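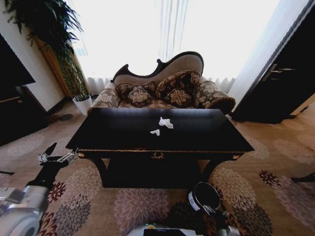 By the Ritell phones desk

I'd been using the Stovano Lobo for two weeks before I got to sit down with the woman who led its design, and I'll admit I came in with a list of complaints. The volume key is too low! She laughed before I'd finished the sentence.

"Everyone says that," she told me. "We moved it down so you could reach it with your thumb in either hand, and then people put a case on it and hated us."

The Lobo is a small phone, and that was the part I really wanted to talk about. It weighs 183 grams, so it isn't feather light, but it slides into a jeans pocket and I can type on it with one hand (badly, but that's me). Why go small when everybody else keeps stretching the screen?

"Because I wanted one," she said. "I'm serious. I had a big phone and I kept dropping it on my face in bed."

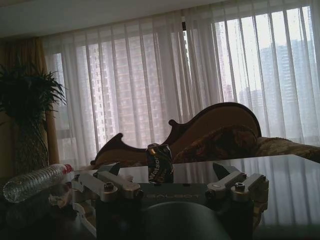
Furkby, March

We got onto batteries next, which is where small phones usually fall apart. She didn't dodge it. The first prototypes were dead by dinner, she said, and the team spent most of the winter turning the screen's power use down bit by bit. "There was a version that lasted forever and looked like a wet newspaper. I still have it in a drawer."

Mine gets me to bedtime with a little left over, unless I've been on maps all afternoon. Charging is slow, though, and I told her so. She says going faster would have meant a warmer phone, and in a body this size you feel that right away in your palm.

Then there's the price. At 300 dollars the Lobo is 100 more than the last Stovano I bought, and that one came with a charger in the box. "I fought for the charger," she said. "I lost." She wouldn't tell me who won.

I asked about updates, too, and got a promise of three years, plus a look that said she'd been asked this already that morning. The next one will keep the headphone jack. The volume key is going back up.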